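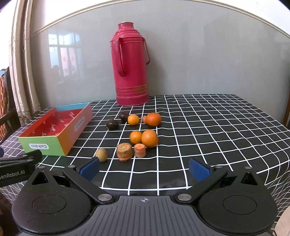

**Figure 2.** Fruits and vegetables on a grid-patterned tablecloth, with a gripper in the foreground.

### 4.2 Learning the songs by ear at Lornirley

Most of the players we spent time with at the Lornirley sessions had never seen their repertoire written down, and quite a few of them were puzzled (kindly so) that we would want to. A tune came to you from the person in the next chair. If you sat beside a fiddler who leaned hard on the second beat, you leaned on it too, and years later you could still hear that chair in your playing. Cadi Gwilliam, who grew up in the sessions and now leads the slow circle for beginners, put it to us this way during a long and very enjoyable afternoon: "I can tell you who taught somebody before they get to the chorus."

We took that remark more seriously than she may have meant it. Over 12 evenings we recorded the same waltz, known locally as "Buenaventura," each time it came up, and then sat down with Kenneth Fajardo to listen back through the recordings. Fajardo plays steel guitar and has a wonderful memory for who was in which band and when. He sorted the versions into two families almost at once. In the first, the singer waits a full bar before the last line and the fiddle fills the space. In the second, the line comes right in on top of the turnaround, which he traced to the old Stostar dance nights, where the floor was crowded and a pause could leave couples standing still in the middle of a turn.

The younger players tended to mix the two, sometimes within one performance, and we found that they seldom thought of this as a choice. When we played one singer her own recording, she laughed and said she had always believed she sang it "the regular way." We heard something very like this from 10 of the players we interviewed, and it fits nicely with the account of borrowed phrasing given in Section 3.

The recordings do lean toward the warmer months, when the sessions run late and visitors bring their own verses. By October the circle is smaller and the tempos settle down a good deal, and a fuller study would want to stay through the winter and follow the waltz there as well.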